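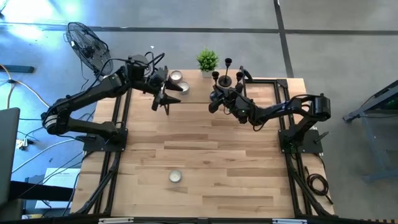 Fig. 1. The Larker two-arm kit on its table, with tea lights and candle holders for the place-setting task.

Project report: is the Larker kit worth the lab's money?
Evander Moncrieff, March

Our department was offered the Larker on a trial basis by Presico, whose brochure promises "setup in an afternoon." It does not say whose afternoon. Mine ran until 2 a.m. and involved the bolts from the bag marked SPARE.

Once assembled, the kit behaves well. The frame is stiff, the arms don't droop, and the support desk (a patient man called Halliday) answers email faster than my advisor does. I set one task: put a tea light where the operator wants it, near the plant, without flattening anything. Out of 100 attempts, 29 failed. Most of those were tea lights squeezed at an angle and dropped. Candlesticks accounted for 12, as they are tall and the operator was usually me. 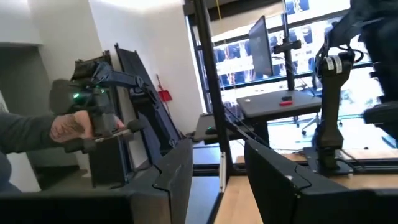

Fig. 2. Operator's hand on the leader controller, seen from behind the gripper fingers.

Control is by leader arm: you move the small one and the big one follows. It takes a few minutes to learn and a week to stop apologizing to the furniture. The grip gets tiring, and the manual's advice on this is "take breaks."

I also priced the Busness kit, which costs less and ships with one arm. I recommend the Larker for next year's class, provided Presico includes the printed manual and more bolts.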